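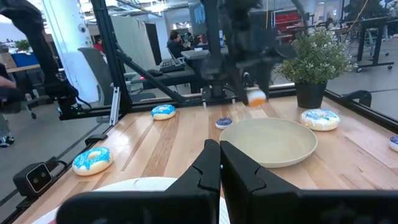
Toy donuts and one bowl, Lamlow open day.

Lamlow > Threads > Robots

Search posts Go

January 27, 2020
by Rocío Riquelme

1/ Went to the Lamlow open day so you don't have to. The pitch on the flyer was "the kitchen help of tomorrow." The kitchen is a table with a bowl on it.

2/ The arms do move nicely, I'll give them that. Smooth, quiet, slower than my grandmother. Clearing up toy donuts is a task my nephew finished at age 2.

3/ I asked our guide, Lorena Medina, how often a grab fails. She said they logged 1,238 tries in January and 89 out of every 100 were good. Good meaning what? "The item ends up where we wanted." Dropped and picked up again counts as good. Hm.

4/ Also asked whether anyone had tried real food. Something with frosting that smears. She said Hegyi, the partner firm, is "looking at that." I wrote it down with the quotes on.

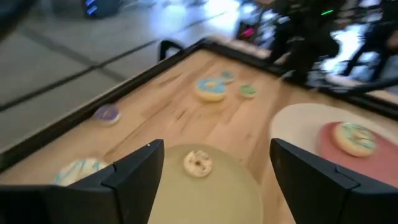

Cookie round. Yellow plate, white plate, pink plate, plenty still on the wood.

5/ I wanted to see it done with the cookies touching, or stacked. Was told that's a Gevgate question, they handle the planning software. Gevgate had no one there.

6/ Man next to me asked the price. Long answer, no number in it.

7/ To be fair to Medina, she never claimed it was ready. The flyer did. Whoever writes the flyers should spend an afternoon at the table.

8/ They're showing it again at Trorketwood. If you go, bring a real donut and ask them to plate it. Tell me what they say.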